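Sixty-three rules for one arm

I spent March reading the Neston guide to good practice for bench robots. It runs to 115 pages and has 63 rules, and I'd guess two of them were written by someone who has stood next to an arm. The rest say things like "the operator shall maintain awareness." Fine. How would you check that?

Paweena Thongdee thinks I'm unfair. A weak rule still gives you something to point at when a manager wants to skip a step. Maybe — but people also point at weak rules to say the job is done.

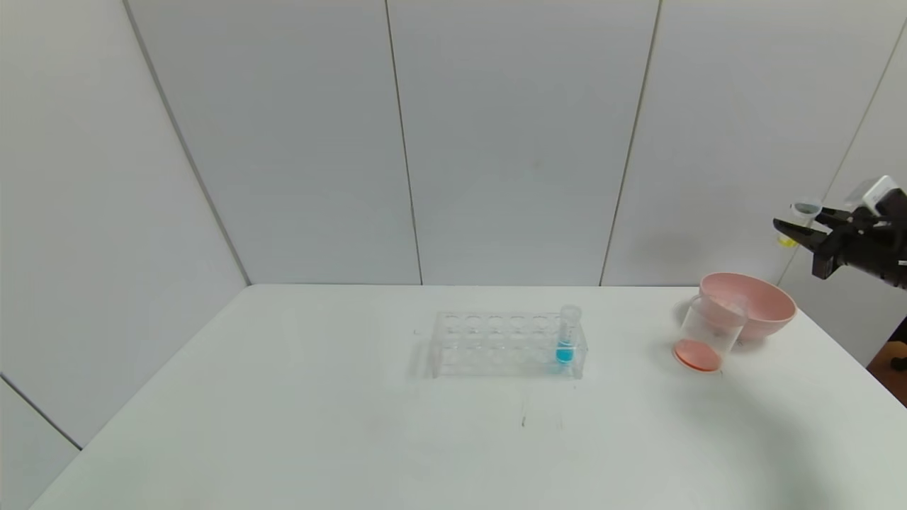 Does following a standard make a robot cell safe?
Only as far as the standard covers what your cell does, and most of them stop well short of that.

Take liquids. Neston gives spills one paragraph, and it says to "consider" them. A tube of colored liquid in a clear rack, close to a moving gripper, deserves a real rule: how full, how near, who stops the arm. Lertchai Nilsuwan wrote his own in an afternoon, and it fits on a card. I trust the card more.

Then there's the advice to log 1,000 clean cycles before calling a task proven. Clean by whose count? Move the rack a little and I'd want to start over.

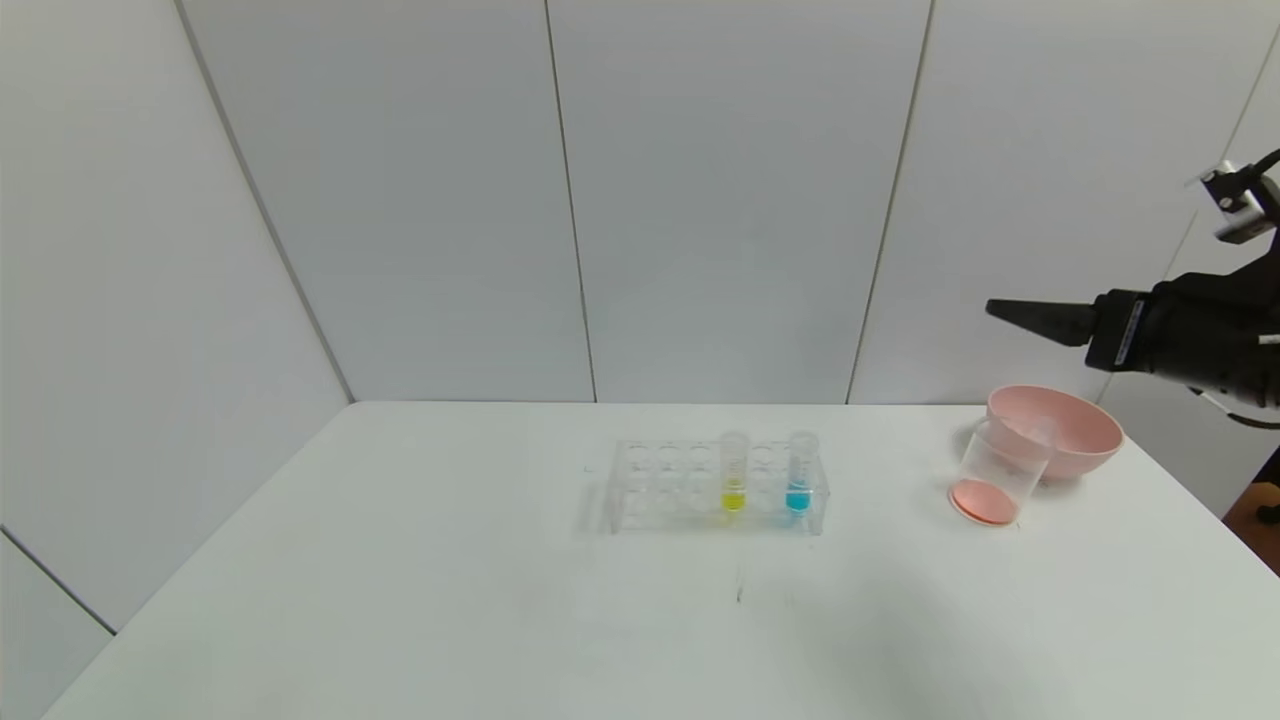

What I'd keep

The stop button rule, and the one about clearing the bench of anything the task doesn't use. I'd also keep the change log, if somebody reads it. Redico has promised a shorter guide, and I'll believe that when I can print it.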